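TOWN OF FERNTON
PUBLIC SAFETY AND ORDINANCE BOARD
Minutes of the Regular Meeting, July 10, 2023

The meeting was called to order at 6:30 p.m. in the lower meeting room of Town Hall. A quorum was present. The minutes of the previous meeting were approved as distributed.

1. Firearm storage ordinance, second reading

The Clerk read the title of the proposed ordinance on the safe storage of firearms in occupied dwellings. The draft is unchanged from the first reading in April except in Section 4, where the word "immediately" has been replaced by "within one business day" for the reporting of a lost or stolen firearm.

The Town Attorney advised that Section 6, on inspection, should be removed. The Board could require storage but had shown no basis for entry into a home without a warrant. One member objected that the ordinance would then rest on voluntary compliance. The Attorney replied that a penalty would still apply where unsafe storage came to light in the course of another call.

The Police Department reported 239 requests for free cable locks since the program opened. The present stock is 800. The Department asked that the locks also be offered at the Ignacio branch library, which keeps evening hours. There was no objection.

Public comment was heard. Written comments numbered 1,176, many of them on a form letter. The Clerk was asked to separate letters from town residents from those sent from elsewhere before the third reading. Speakers against the ordinance held that state law already covers the matter. Speakers in favor asked that the fine for a first offense be waived on proof that a lock or cabinet has been bought.

Moved and seconded to strike Section 6 and to refer the question of a first-offense waiver to the Attorney. Carried, with 2 opposed.

2. Range hours, Gavholm Road

The operator of the outdoor range on Gavholm Road has asked to open one hour earlier on summer mornings. Neighbors have submitted a noise log. The Board found the log incomplete — several entries carry no time — and continued the item. The operator is to supply a copy of the current lease.

3. Records system

The Clerk reported that the Nornano permit software will not be renewed under the present terms. Pistol permit files will remain on paper until a replacement is chosen. The Attorney will review the retention schedule.

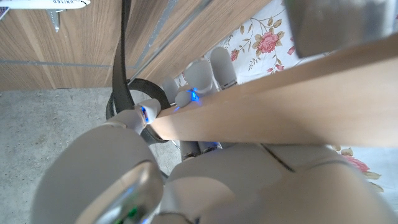
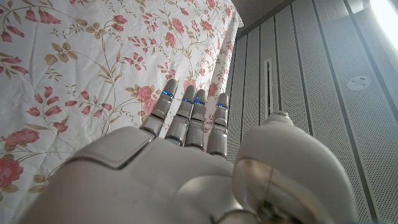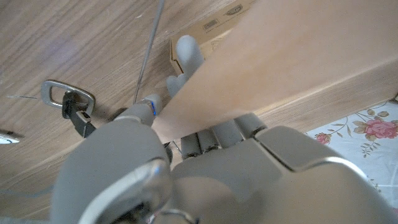
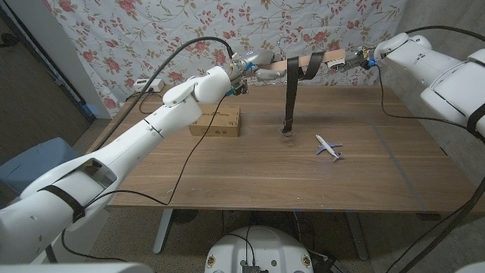 4. Other business

The Board agreed to hold the third reading in the school auditorium, subject to availability. Speakers will be limited to three minutes each, and sign-up will close when the meeting is called to order.

A request for a printed copy of the amended draft was noted. Copies will be kept at the Clerk's counter.

There being no further business, the meeting was adjourned at 8:52 p.m.

Respectfully submitted,
Office of the Town Clerk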